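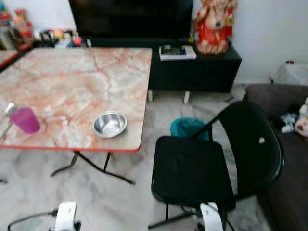
Folding table and folding chair, both set up and open.

Folding Furniture in Small Apartments: A Survey of Torport
Final project report, Housing and Daily Life seminar
Jun 4, 2015

1. Why this subject

Our first proposal was on the history of the Torport waterfront. The other group had already taken the waterfront, so we took furniture. We wanted to know how people in small apartments use folding tables and chairs, and in particular how often they fold them. The catalogs all assume that a person eats breakfast, folds the table, and then does yoga in the space left over. We had our doubts, having grown up with a folding table that was last folded during a move.

2. Method

In March we put 560 paper questionnaires through mail slots in two parts of town, the Masten blocks and the newer buildings on Yensuk Street. The Masten apartments were built for railroad workers and most have one main room. The Yensuk apartments are the same size but have a gym downstairs and cost a good deal more.

We got 13 back from Yensuk Street. The Masten blocks did much better, possibly because we left a shoebox in each lobby and the Yensuk doorman wouldn't let us. We also visited apartments where people were willing to have us in, and we read the old Sondoron furniture catalogs in the town library, which keeps them in a cabinet that does not fully open.

3. What the catalogs promised

Sondoron sold folding furniture by mail from a warehouse outside town. The early catalogs are plain and list weight, height and price. Later on the tables get names and the drawings get people in them, always dressed for a party. One page claims that a family of six can dine in a room of 500 square feet "with space for dancing." We measured a Masten main room and tried it with chairs. There is space for dancing if four of the family leave.

The largest catalog ran to 2,459 items, counting every color of every tray as its own item, as Sondoron did.

4. What people do

Most people who answered said they bought a folding table because it was cheap or because somebody gave it to them. Saving space came third. When asked how often they fold it, the most common answer was "when company comes," which confused us until we worked out that the table is folded to make room for the company, who then eat standing up.

Chairs are a different story. They get folded all the time and live behind doors, under beds and, in one case, in the bathtub. People will put up with a table in the way but not a chair.

A few answers pointed out that a table left open collects things. Mail was mentioned most, then keys, then laundry. Once there is a pile, folding the table means dealing with the pile, and so the table stays.

5. Problems with the study

The Yensuk sample is too small to say anything with, though our first draft said quite a lot with it. Question 7 asked "Do you fold or not fold your table and chairs?" and a large share of people answered "Yes." We have left Question 7 out. We also forgot to ask how many people live in each apartment, and would ask that first if we did this again.

6. Findings

Folding furniture in the Masten blocks is mostly bought on price and mostly kept open. We would like to see the same questions put to people in houses, who have garages and no excuse.

14 shares | 2 comments
Contact the seminar office | Copyright 2015, the authors | Back to top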